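第5章 末端执行器、相机与控制器的比较试验

读完本章,读者应能为一项具体的抓取任务写出一份别人照着做得出来的比较方案,能说清夹爪、手臂、相机、控制器四者各自对结果负什么责任,并且能在读到供货商的测试报告时,知道该先翻到哪一页。最后一项技能在毕业后用得最多。

先修内容:第3章的坐标变换,第4章的手眼标定。没有读过第4章的读者也可以往下读,只是读到5.3节时会有点难受。

5.1 一个杯子引出的争论

实验室里关于夹爪的争论通常始于一件很小的事。本书编写组在Potudholm的实验室也不例外。事情的起因是一只杯子,任务写在白板上只有一行字:从杯中取出小物件,放到桌上。写这行字的人用了半分钟,后面的人用了一个冬天。

争论双方的立场很容易概括。一方认为换一副夹爪就好了,现在这副机身太宽,伸进杯口时什么也看不见。另一方认为夹爪没有问题,相机装的位置不对。后来又出现了第三方,主张两边都别吵,控制器的力矩环调得太软,手指碰到杯壁就往旁边让。三方都拿得出录像,而且三方拿的往往是同一段录像。

这种局面在工程上极为常见,教科书里却很少写,原因大概是它不太体面。抓取系统是一条链,物体、手指、连杆、手腕、手臂、相机、标定、控制器,每一环都能让任务失败,而失败的样子看上去又差不多:手指合上了,东西还在原处。单看这一幕,你可以怪罪链上的任何一环,通常会怪罪不归自己管的那一环。

本章要教的方法,说穿了就是在怪罪之前先做试验,并且把试验做得让被怪罪的人也无话可说。

先从相机讲起,因为它最容易让人误以为自己看见了什么。

腕部相机的卖点在任何一本样本册里都写得差不多:离物体近,分辨率利用充分,视角随手而动,不受手臂遮挡。前几条都成立。样本册里的配图也总是同一类:手指张开,一件边缘清晰的工件端端正正停在画面中央。样本册不会印的是末段的画面。手越往下走,镜头前的东西越近,景深越不够用,直到整幅画面变成一片灰,中间略微泛粉,纵向有几道很淡的细纹,再想从里面找出一条能用的边缘就难了。把这样一帧交给检测网络,网络照样会给出一个框,附带一个置信度。初学者看到框就放心了,请不要这样。

编写组曾把这类画面打印出来,请来访的同行辨认里面是什么。答案包括墙面、手套和一块旧地毯。Troels Kárason看得最久,最后问打印机是不是该换墨盒了。
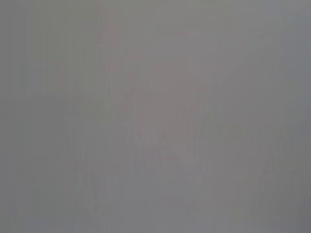
5.2 先定任务,再谈器件

比较试验里最常见的错误发生在试验开始之前:任务没有定下来。

“从杯中取出小物件”是一句人话,不是一项任务。什么杯子,杯口多宽,杯壁多深,物件有没有露出杯口,露出的部分是圆的还是平的,杯子允不允许移动,碰倒了算不算失败,夹起来又滑落但恰好滑落在桌上算不算成功。最后这个问题听起来像抬杠,可是在编写组第一轮试验里,它让两名评分员的记录对不上,而且两人都觉得自己理所当然。

任务定义至少要写明以下几件事。

一、起始状态。物体放在哪里,朝向如何,允许多大偏差。桌上其他东西也要写。许多报告只写目标物,对旁边的木块只字不提,仿佛它们是空气。手臂不这么看。

二、终止条件。由谁判定,在什么时刻判定。建议在夹爪松开且手臂退回待命位之后再判,不要在松开的瞬间判。很多漂亮的成功率都出自那个瞬间。

三、允许的干预。操作员能不能扶一下杯子,能不能重来,能不能在中途改参数。写“一般不允许”等于没写。

四、失败的分类。至少区分没有接触到物体、接触了但没有夹住、夹住了但中途掉落、以及夹住了却把不该动的东西也带走。这四类失败指向的环节很不一样,合并成一个“失败”记下来,等于把试验里最值钱的部分扔掉。

五、停止规则。做多少次,什么时候可以提前结束。停止规则必须在第一次试验之前写好。试验进行到一半、结果恰好令人满意时再宣布“数据已经足够”,这种做法历史悠久,统计学上有专门的名称,读者可参阅附录。

任务定义写完之后,请拿给一个没有参加讨论的人,让他照着摆一遍。他摆出来的场面多半和你想的不一样。这时应当修改文字,不要去纠正那个人。

关于桌面,多说一句。桌面的颜色、反光和清洁程度属于起始状态的一部分。白色桌面便于拍照,也便于把每一处污渍拍得清清楚楚,而颜色分割算法对污渍有浓厚的兴趣。是擦干净再做,还是保持原样做完整轮,两种选择都说得过去,唯独不能前半轮没擦后半轮擦了。编写组有一份完整的数据因此降级为教学用途,也就是你们将在习题里见到的那一份。

5.3 一次只换一样

“控制变量”四个字中学就教过,到了实验室还是做不到。障碍主要来自硬件本身。换夹爪很少只换夹爪:两副夹爪的法兰不同,于是多了一块转接板;转接板改变了工具中心点,于是要重新标定;新夹爪机身更长,手腕的可达姿态变了,于是规划器选了另一条路径;新夹爪更重,于是控制器里的负载参数也得改。等一切就绪,你名义上换了一样东西,实际上换了五样,而试验记录里写的是“更换夹爪”。

以编写组的情形为例。参加比较的两副夹爪都是连杆驱动的二指结构,一副来自Varnton,一副来自Egilsson。从样本册上看,两者相似到可以共用一页。装上去才发现差别集中在样本册不画的地方:机身的宽度、机身相对手指的偏置、线缆从哪一侧出来。对于在空旷桌面上夹木块,这些都无关紧要。对于把两根手指送进杯口,这些几乎就是全部。

处理办法有两种。第一种,承认换的是一个组件,把夹爪、转接板、标定参数、负载参数捆在一起命名,比较的对象就是这一捆。这样做结论的适用范围小,好处是诚实,也省事。第二种,把捆里能拆开的逐项拆开,例如给较轻的夹爪加配重,给较短的夹爪垫高,让规划器使用同一条预先录好的路径。这样做能回答更细的问题,代价是你比较的两个系统都不会有人真的去用。

选哪一种取决于谁来读报告。采购部门想知道买哪一副,用第一种。想写论文,多半得用第二种,然后在讨论部分用一段话说明第一种的结果也差不多。

双臂工作台在这里提供了一个诱人的捷径:左臂装一副,右臂装一副,同时上电,当场比较。请谨慎。两条手臂对同一个杯子的接近方向不同,光照不同,相机看到的遮挡也不同。右手占着杯口时,左手只好闭着手指在一旁等,而等待中的手臂会在桌面上投下影子。想用双臂做比较,至少要把两副夹爪左右对调再做一整轮。对调需要半天,所以大多数报告没有对调。

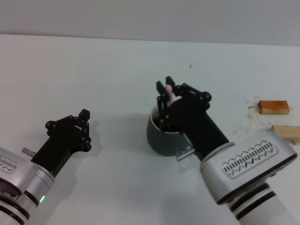

对调之后若结论不变,可以放心一些。若结论翻转,说明先前比较的是左右,跟夹爪关系不大。编写组的第一轮数据属于后者,这也解释了为什么会有第二轮。

顺带谈谈顺序。上午做甲、下午做乙,是排班上最方便、分析上最糟糕的安排。午后的日光会变,手臂的减速器热了以后摩擦会变,操作员吃过饭以后也会变。应当把两种条件随机交错。如果更换一次夹爪耗时太长,交错不起来,就分成小块,块内固定,块间随机,并把块号写进记录。块号这一列看着多余,直到你需要它的那一天。

随机顺序要事先生成并打印出来贴在墙上。由操作员“随手”决定的顺序并不随机,人在连续几次失败之后,会不由自主地想换成比较顺手的那一副。

5.4 头部相机与腕部相机:各看各的

回到5.1节留下的问题。腕部相机在末段几乎看不见,那么应当由谁来看?

固定在高处的相机,包括装在头部位置的相机,视野宽,能把两条手臂、杯子和旁边的木块一并收进来,焦距也不必跟着手跑。它的弱点恰好与腕部相机互补:夹爪机身越宽,挡住的杯口就越多,而最需要看清的那一小块总在机身后面。于是手指远离物体时,两台相机都看得见,谁的数据都好用;手指进入杯口时,一台被挡,一台失焦,双方都有充分的理由要求对方负责。

实用的做法是按阶段分配信任。把接近过程分成远段、近段和末段,为每一段指定主相机,并规定切换条件。远段用头部相机粗定位,近段用腕部相机修正,末段停止视觉更新,沿最后一次可靠估计的方向走完,靠力或电流判断接触。末段闭眼走听上去不大高级,效果常常比睁着眼乱看要好。

难处在于“最后一次可靠估计”怎么定。按距离切换最简单,设一个高度,低于它就冻结。按图像质量切换更合理,例如计算局部梯度能量,低于阈值就冻结。阈值要用自己的镜头、自己的光照来定,别人论文里的数不能抄。还要留意,灰蒙蒙的画面梯度能量虽低,噪声却可能让它偶尔跳过阈值,所以判据里应加滞回,冻结之后不许自行解冻。编写组有过一个不加滞回的版本,手臂在杯口上方反复改主意,样子很像在考虑辞职。

比较相机方案时,试验记录要多存两样东西:切换发生的时刻,以及切换时两台相机各自的估计值。有了这些,事后可以把失败归到具体阶段。没有这些,就只剩下录像,以及5.1节里的三方。

5.5 控制器:最后被怀疑,最先被改动

控制器在比较试验中的地位很特殊。它没有外形,拍照拍不出来,改起来又只需敲几下键盘,于是在一切硬件都被锁定、签字、贴上标签之后,仍然有人在深夜里把某个增益调高一点,“试试看”。

编写组使用的是一台Pullitz控制器,参数文件为纯文本,带注释。2021年10月26日,星期二,例行核对时发现,当前的参数文件与试验方案附件里的那一份在夹持力一行上不一致。注释写着“临时”,没有署名。根据文件的修改时间,这处临时改动已经陪伴了大家整整两轮试验。

后来的规定很朴素:参数文件纳入版本管理;每次试验开始时,程序自动把参数文件的校验值写进记录;校验值与方案不符,手臂不上电。最后这一条起初招来不少抱怨,到次年2月就没有人再提了,大约是习惯了,也可能是有人学会了如何申请修改方案。

就比较夹爪而言,控制器参数有一个绕不开的公平问题。对两副夹爪使用完全相同的参数,公平吗?两者的连杆传动比不同,同样的电机电流到了指尖是不同的力。参数相同,偏袒的是参数当初为之而调的那一副。各自调到最优,又公平吗?那要看调参的人在哪一副上花的时间更多,而这通常取决于他更喜欢哪一副。

可以接受的折中是规定调参预算。每副夹爪给同样长的调参时间,由同一个人来调,先后顺序抽签决定,调参使用的物件不得出现在正式试验里。预算用完即止,哪怕调参的人坚称再给他一个小时就行。把预算写进报告,读者自会判断。

5.6 读一份结果

下面看一组经过简化的记录,取自编写组第二轮试验,条件是右臂、杯中取物、末段冻结视觉。全部有效试验138次,按5.2节的终止条件判为成功的73次。

第一反应大多是做除法,得到略高于一半的成功率,然后感到失望。请先忍一忍,翻到失败分类那一列。如果失败集中在“没有接触到物体”,问题在定位和接近方向,换夹爪帮助有限,除非新夹爪的机身明显更窄,能让头部相机多看到一点杯口。如果集中在“接触了但没有夹住”,应当看手指形状与物件表面的配合,圆头的物件尤其容易从平面指尖之间挤出去。如果集中在“中途掉落”,查夹持力和手臂加速度。如果集中在“带走了不该动的东西”,手指张开的行程可能过大,在杯子内壁上把自己撑住了,提起来的是整只杯子。录像里这一类最好看,常被拿去放在组会开头。

其次看“有效”两个字。有效试验的总数背后总有一批被剔除的试验,剔除的理由应当逐条列出。通信中断可以剔除,操作员摆错起始状态可以剔除,但必须在看到结果之前剔除。看到手臂失败之后才注意到杯子摆歪了一点,这样的眼力在成功的试验里从来不起作用,所以不能用。

Troels Kárason为此写过一条内部守则,现在还贴在Potudholm的门上,大意是剔除试验的人须在手臂启动之前举手。访客有时会误以为那是消防须知。

再次看区间。只报成功率不报置信区间的表格,应当视为没有写完。两副夹爪的区间大幅重叠时,可以说“未发现差异”,不可以说“两者相同”,更不可以说“本公司产品不逊于同类”。第三种说法在供货商材料里出现时,请翻到附录看试验次数。没有附录的,看页脚的小字。

习题

5-1 某报告称“更换夹爪后成功率显著提高”。列出更换夹爪时可能一并改变的其他因素,并说明报告应提供哪些信息才能排除它们。

5-2 为“把木块从桌面左侧移到右侧”写一份任务定义,交给一位同学照做,记录他的摆放与你的设想有何出入,再修改。提交两个版本。

5-3 采用5.4节的分段方案,讨论冻结判据的阈值偏高和偏低时各会出现哪一类失败。滞回应当加在哪一侧?

5-4 利用5.6节的总数与成功数,计算成功率的95%置信区间。若另一副夹爪在同样次数下多成功了5次,你会向采购部门说什么?向销售代表呢?

5-5 (选做)找一份公开的夹爪样本册,指出其中每一幅图的手指距物体多远,并说明为什么没有更近的。

5.7 试验台的搭建

本节给出一套最小配置。所需器件见表5-1,其中相机支架可以自制,但请不要把它固定在会随手臂一起晃动的同一块台面上,除非晃动正是你想研究的内容。安装顺序为先台面,后手臂,再固定头部相机,最后装夹爪与腕部相机。线缆在手腕处留出余量,先让手臂走遍全部预定姿态,再扎紧扎带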